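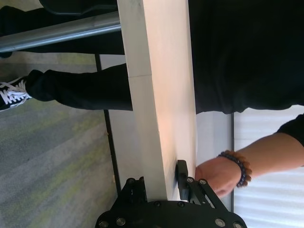
# 전자책 및 오디오북 이용 FAQ

Parsa 서점의 전자책·오디오북 상품에 적용되는 내용입니다. 종이책 주문과 배송은 별도 안내를 따릅니다. 최종 수정: 2023/09/23

## 파일 형식과 기기

### 어떤 형식으로 제공됩니까?

전자책은 EPUB 3과 PDF, 오디오북은 MP3와 M4B로 제공됩니다. 도서별 제공 형식은 상품 페이지의 '상세 정보' 항목에 표시됩니다. PDF만 제공되는 도서는 글자 크기 조절과 줄 간격 변경이 되지 않습니다.

### 한 계정에 기기를 몇 대까지 등록할 수 있습니까?

6대까지 등록할 수 있습니다. 한도를 넘으면 `계정 > 기기 관리`에서 기존 기기를 해제한 뒤 새 기기를 등록하십시오. 해제한 기기에 저장된 파일은 다음 접속 시 삭제되며, 구매 내역과 메모는 서버에 남습니다.

### 전용 단말기가 없어도 읽을 수 있습니까?

읽을 수 있습니다. 웹 뷰어와 모바일 앱 Millel을 지원합니다. 웹 뷰어에서는 오프라인 저장이 되지 않습니다.

### 다른 전자책 단말기로 파일을 옮길 수 있습니까?

상품 페이지에 'DRM 없음'으로 표시된 도서만 가능합니다. 그 밖의 도서는 Millel 앱과 웹 뷰어에서만 열립니다. Ravdale 출판사의 도서는 전 종이 DRM 없이 제공됩니다.

## 구매와 환불

### 환불 조건은 무엇입니까?

내려받기 또는 열람 기록이 없는 상품은 결제일로부터 90일 이내에 환불할 수 있습니다. 미리보기는 열람 기록에 포함되지 않습니다. 파일 손상이나 본문 누락이 확인된 경우에는 열람 여부와 관계없이 환불 또는 교체 파일을 제공합니다.

### 세트 상품 중 한 권만 환불할 수 있습니까?

할 수 없습니다. 세트는 단일 상품으로 처리되며, 한 권이라도 열람하면 세트 전체가 열람된 것으로 기록됩니다.

### 절판된 도서는 어떻게 됩니까?

판매가 중지되어도 이미 구매한 도서는 계속 내려받을 수 있습니다. 다만 개정판 자동 갱신은 중단됩니다.

## 도서 정보

### 『조용한 원장』의 종이책과 전자책은 쪽수가 왜 다릅니까?

페르디난트 임호프(Ferdinand Imhof)의 『조용한 원장』은 종이책 초판이 372쪽, 개정판이 352쪽입니다. 개정판에서는 부록의 표를 본문 각주로 옮겼습니다. 전자책은 개정판을 기준으로 제작되었으며, 화면에 표시되는 쪽수는 글자 크기에 따라 달라집니다. 인용할 때는 뷰어 설정에서 '종이책 쪽 번호 표시'를 켜십시오.

### 오디오북과 전자책의 본문은 동일합니까?

상품명에 '완독'이 붙은 오디오북은 본문 전체를 낭독합니다. 각주, 색인, 참고문헌은 제외됩니다. '요약'으로 표시된 상품은 별도 원고를 사용하므로 전자책과의 위치 동기화가 되지 않습니다.

### 낭독자는 어디에서 확인합니까?

상세 정보의 '낭독' 항목에 표시됩니다. 낭독자가 둘 이상이면 장별로 표기합니다. 레슈마 라데베(Reshma Radebe)와 우나티 줄루(Unathi Zulu)가 나누어 읽은 『소금길의 서기』는 홀수 장과 짝수 장의 낭독자가 다릅니다.

### 번역본의 저본은 어떻게 알 수 있습니까?

판권면에 원서의 판차와 발행 연도를 적습니다. 판권면은 목차의 마지막 항목입니다. 판권면에 판차가 없는 도서는 원서 초판을 저본으로 합니다.

## 오류와 문의

### 오탈자를 발견했습니다. 어디로 알립니까?

뷰어에서 해당 문장을 길게 누르고 '오류 신고'를 선택하십시오. 신고 내용에는 도서 식별 번호와 위치 정보가 자동으로 첨부됩니다. 수정 여부는 출판사가 결정하며, 수정본이 등록되면 서재의 표지에 '갱신' 표시가 나타납니다.

### 갱신 후 형광펜 표시의 위치가 어긋났습니다.

본문이 추가되거나 삭제된 장에서 발생할 수 있습니다. `서재 > 도서 정보 > 이전 판 복원`을 실행하면 갱신 전 파일로 돌아갑니다. 복원한 도서에는 이후의 갱신이 자동 적용되지 않습니다.

### 앱에서 구매한 책이 보이지 않습니다.

다음 순서로 확인하십시오.

1. 구매에 사용한 계정과 로그인 계정이 같은지 확인합니다.
2. 서재 필터를 '전체'로 변경합니다.
3. 화면을 아래로 당겨 목록을 새로 고칩니다.
4. 앱을 최신 버전으로 업데이트합니다.

같은 증상이 계속되면 주문 번호를 고객 지원 양식에 입력해 보내 주십시오.

### Eltodska 계정으로 구매한 도서도 옮겨졌습니까?

8월에 이전이 끝났습니다. 기존 이메일 주소로 로그인하면 구매 내역이 서재에 표시됩니다. 메모와 책갈피는 이전되었으나 읽은 위치는 이전되지 않았습니다.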